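Rirkton Pageant Association
Minutes of the planning meeting, May
Place: upper room, Brandard Hall
Chair: Archana Sengar
Minutes taken by: Satish Bhatt

The meeting was opened at 18:10. The minutes of the last meeting were read and accepted with one correction: the name of the rehearsal coach is Borkowska, without the "v" which I had put there.

1. Venue for the final night

Archana reported that Brandard Hall has confirmed us for the final and for the dress rehearsal the evening before. The hall seats 400 when the balcony is open. If the balcony stays closed, the rent is lower, but then we cannot give each contestant the family tickets which were promised on the entry form. It was agreed to take the balcony.

The hall asks that all hairspray is used in the dressing rooms and not in the corridor, where the smoke alarm is very sensitive. This will be written in the contestants' letter.

2. Money

The amount in the account is 3860 after the deposit to the hall was paid. The sashes are ordered but not yet invoiced. Muva, who lent us the evening shoes last year, will do it again on the same conditions — the shoes come back clean and in their own boxes. The crown needs a small repair to the comb on the left side. Archana will bring it to the jeweler herself.

3. Order of the evening

There was a long discussion on this point. The present order is opening dance, sportswear, talent, evening gown, final question. Archana proposed to move the talent round before the sportswear, so that the stage can be cleared only one time. Borkowska wrote to us that the dancers need at least one round between the opening and their talent, otherwise they come on stage out of breath. The proposal was put aside until she can be present.

The final question will be given to the last five contestants. It was agreed that all five hear the same question, and that the ones who wait will stand behind the closed door with music on. 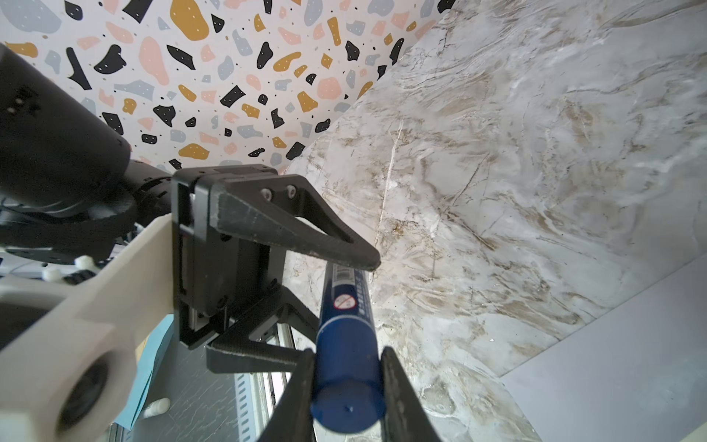
Satish asked if the same question is really fair, as the fifth contestant has the most time to become nervous, and he would prefer that each one draws her own question from a bowl. Archana answered that with the bowl we had complaints two years in a row that one question was easier than the others. The decision stays as it is. The order of answering will be drawn by lot.

4. Judging

We will have seven judges, one more than last year, so there should be no tie in a simple vote. Scores are given after each round and collected before the next round starts. A judge who teaches or is related to a contestant must say so before the rehearsal and will be replaced.

The weight of the interview was raised in the last meeting and stays. It was asked if the interview marks can be shown to the contestants after the final. Agreed: each contestant may see her own marks, on request, but not the marks of the others.

5. Host

The host from last year is not free. Archana has 2 names and will speak with both. The host must practice the names of all contestants at the dress rehearsal.

6. Other matters

The winner's contract was read again. The point about travel is not clear: it says the winner attends "regional events", but not who pays for the train. Satish will write a new text for this point and send it to all.

Entries close at the end of the month. Late entries will go on the waiting list.

The meeting was closed at 20:05. The next one will be in the same room, and Borkowska will be invited for point 3.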